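About Taltby Rail Trips

Hi, I'm Mattes Lenz, and I plan train trips for people who'd like to look out of a window for a few days instead of squinting at a departure board in an airport. Taltby is me, a phone, two very full bookshelves of timetables and my business partner Digby Mahuika, who handles the money and the hotel bookings (thank goodness).

I got hooked on a sleeper when I was 21. I'd bought the cheapest seat going, the man across from me shared his sandwiches, and by breakfast I'd heard about his divorce, his bees and the best bakery in Zumthorpe. I got off there just to try it - he was right about the bakery! - and missed my connection by a mile. I've been building long stops into trips ever since.

We started in April with one route and a borrowed desk. These days we run 8 routes, and the one everybody asks for is still the Zumthorpe to Vusero overnight. You board after supper, the attendant makes up your bunk, and you wake up somewhere in the hills with coffee on the way. Ask for the left side if you can. The right side gets a lot of rock.

What do we do for you? We book the seats and sleepers, find you a small hotel close to the station, and send a paper packet with your tickets and my own scribbled notes on where to eat. Groups stay small, and plenty of our travelers come alone. Dinner in the dining car fixes that pretty quickly, since they seat you with whoever's next in line.

Our oldest traveler so far was 97 and beat the whole car at cards between Zeman and the coast. I still owe her a dessert.

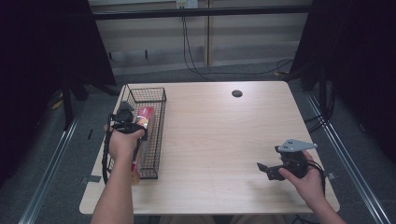
Zeman was the stop I nearly skipped, Carol told us after her trip, and now I want to go back and stay a week, though I'd pack half as many sweaters and bring earplugs for the bunk.

Fair point, Carol - earplugs are on the packing list now. If you've got a trip in mind, or only half of one, give us a call in the morning. I'm usually in before Digby, and I love talking routes.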